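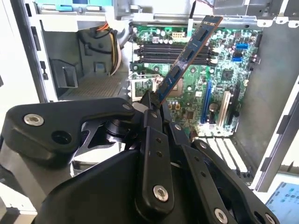

Free computer repair night returns to Rilside library

August 21, 2023

If you have an old desktop computer gathering dust under a desk, don't haul it to the curb just yet. The Rilside Public Library is bringing back its free repair nights this fall, and after the turnout in July the organizers have doubled the space and the hours.

The July session was meant to be a small tryout in the reading room. Forty people signed up in the first week, and the line for walk-ins went out past the bike racks! Most of them brought the same complaint: a computer that had gotten painfully slow but was otherwise fine. In a lot of cases the cure was extra memory, a good dusting and a long list of programs that didn't need to start up every morning.

"I was ready to buy a new one," wrote one visitor from Rarnow on the comment board by the door. "Now my kids have a homework computer and I still have my vacation money." Another card just said "IT WORKS" with three underlines.

The new sessions will be held in the ground floor meeting room on Dekker Street, every other Thursday evening, with 14 work tables instead of six. Each table will have a lamp, a set of small screwdrivers and a grounding strap. Helpers will sit with you while you do the work yourself, or as much of it as you feel like doing. Plenty of people who had never opened a computer case before went home in July having done it twice — once on their own machine and once on a neighbor's.

Parts are the one thing the library can't promise. There is a swap shelf for used memory, hard drives, fans and cables, and it filled up nicely over the summer, but it's a matter of luck whether your piece is on it. If you know your model number, send it in with your sign-up form and somebody will check the shelf ahead of time. The shelf takes donations too, so empty out that drawer. Laptops are welcome. Printers, sadly, are not (the July printers took up a whole table until closing).

The Hotesov branch will run its own version on Saturday mornings, aimed at kids 10 and up, who will get to take apart retired library computers and put them back together. An adult needs to come along, and from what we hear the adults are just as excited.

Sign-up for both branches opens this week at the front desk and on the library website. Spots are free, and you don't need a library card. Bring your power cord, and back up your photos before you come.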